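Kamholm Court – walk-round checklist, east wing and day rooms

April 3, 2023

I did this one with Vasanthi Dewan, who manages the building, and we started at half past nine so we'd be out of the way before lunch. It's my second visit. The February list is still in the blue folder by reception if you want to compare, though my handwriting in it is dreadful (sorry!).

1. Front entrance and ramp – OK
Handrail is solid on both sides now. The mat has been swapped for one that sits flush, and I much prefer it. Door closes a touch fast for anyone with a frame, so could somebody slow it down please?

2. Corridor, rooms 1 to 27 – OK with comments
Clear width all the way along, lovely. One linen trolley parked outside room 14, moved while we stood there. Night lights all came on when we tried them except the one by the stairs.

3. Fire doors – ACTION
Door 96 doesn't latch on its own. You have to give it a shove, and that's no good at all. Vasanthi rang Samarakoon while I was still writing it down, and they're booked to come and adjust it. Please don't wedge it in the meantime, even for the tea round.

4. Call bells – OK
We pulled every cord on the ground floor. Longest wait was 214 seconds, in the Fununholm lounge, during handover. I'd like that shorter, but it's far better than last time and the staff know it.

5. Day rooms and tables – OK

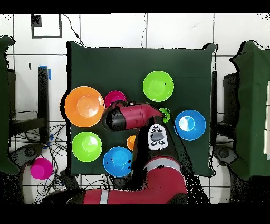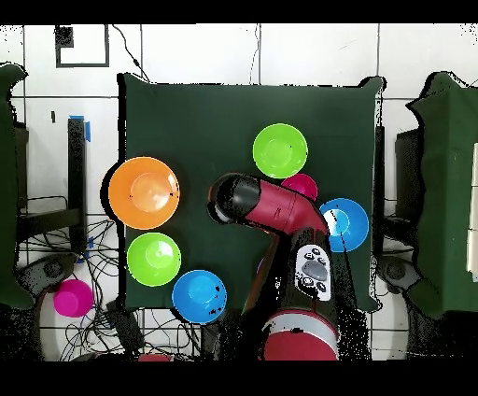
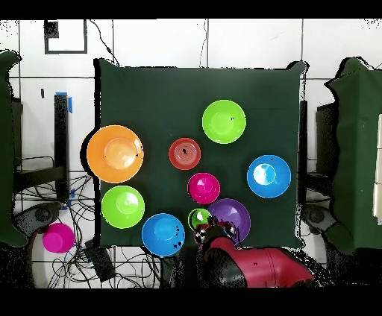

Bowls on the green cloth.

Chairs in both day rooms are the right height and the arms are firm. I wobbled every one of them! The carpet join by the patio door is lifting again – tape will do for this week, but it wants a proper strip. Radiator covers all fixed.

6. Bathrooms – ACTION
Hot tap in the assisted bathroom was running hotter than I'm happy with, so we've put it out of use until the mixing valve has been looked at. Grab rails fine. The Lullen hoist, asset number 3902, has its service sticker in date and the sling labels are readable. Spare battery was on charge.

7. Medicine room – OK
Locked when we got there, keys signed for, fridge readings filled in every day.

8. Garden path – NOT CHECKED
It was pouring and I'd left my coat in the car. I'll do it next time, along with the bin store and the side gate.

Still open from February: the loose kerb in the car park, and the new signs for the lift.

Copies to Vasanthi and the office. If I've got a room number wrong, tell me and I'll change it on the sheet.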